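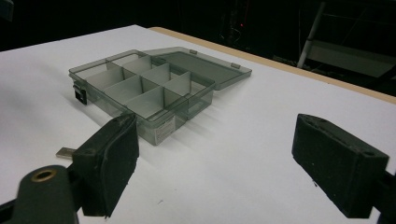
Saturday, April 27, 2024

I promised a few of you that I'd write more about the box job, so I've made a pot of tea and I'm going to do it properly this time (sorry, it got long).

The task sounds like nothing. There's a small silver metal piece on the table, there's a gray see-through organizer with its lid open, and the piece has to go into one of the little compartments. You do it with the hand-held gripper, you put everything back a bit differently, and you do it again. We're after 2,000 good examples before Eimear Quinlan will even think about training on them, and as of last night we have 187. Which is more than I expected! In March we had 50, and half of those were me learning how to hold the thing.

I've come to love this work more than I thought I would. You get very slow and very careful, a bit like icing a cake. My first tries were all too quick. I'd rush in, pinch, swing over to the box and let go, and when we played them back on Zakora (our little viewing program, Aisling Mac an tSaoi wrote most of it) you could hardly tell where the reach ended and the grab began. Aisling was very kind about it and then threw out nearly the whole afternoon's worth. Fair enough!

So now I take my time. I come in from above, let the fingers settle on either side, close, wait a beat, lift. The flat pieces are the hard ones because there's so little to get hold of, and if you come down a touch too high you close on nothing at all. 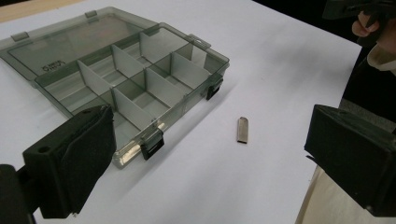

The other thing I've had to learn is to stop being tidy. I like things square to the table, always have, and for the first week I lined the box up the same way every single time without noticing. Eimear spotted it. A system that has only ever met the box in one position is going to be lost the moment somebody bumps it, so now I turn it, slide it over, put the piece on the left, on the right, close in, far away. I keep a page in my notebook with little arrows so I don't fall back into old habits.

We keep the fumbles too, as long as they end well. If I miss and go back for a second try, it gets a mark in the log and goes in a folder of its own, and Aisling thinks those may end up being the most useful of the lot. I hope so, I've given her plenty.

Next week I'd like to try the fuller version, with more than one piece out at a time, and see how my wrist holds up.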